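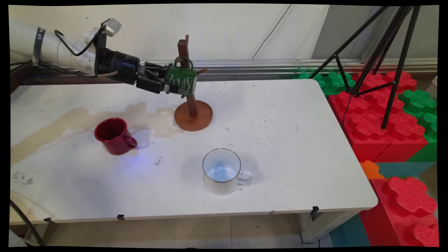

A green mug at the mug tree, with red and white still on the table.

I have never trusted the mug tree. Every kitchen shop from Zemness to Brimach will sell you one, and the pitch is always the same: it frees up a shelf. Perhaps it does. It also takes up a patch of worktop the size of a dinner plate, and you can't stand anything else on that patch.

Ours came from Wiltarow and cost 12 pounds. On a stand with short pegs, every mug has to be tilted and coaxed on by the handle, and a heavy one makes me nervous each time. Enamel I don't mind, it can take a knock. Pottery is another matter.

Then there is the dust. People who like mug trees say the mugs are used too often to gather any. Which mugs? In our house it's the same 2 every morning, and the others hang about like coats at a party. I rinse them before visitors come, which rather spoils the idea of having them ready.
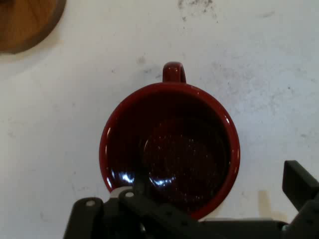 What a shelf does better

A shelf with a door on it asks nothing of you. Mugs go in upside down or the right way up, big ones at the back, and a spill on the table stays a spill on the table. I measured ours at 300 millimetres deep, and it swallows the lot.

I'll grant that a tree looks cheerful, and the Ocampo catalogue makes a good case for it on looks alone. I'd still want to see that kitchen in February, at seven in the morning, with someone hunting for a clean cup.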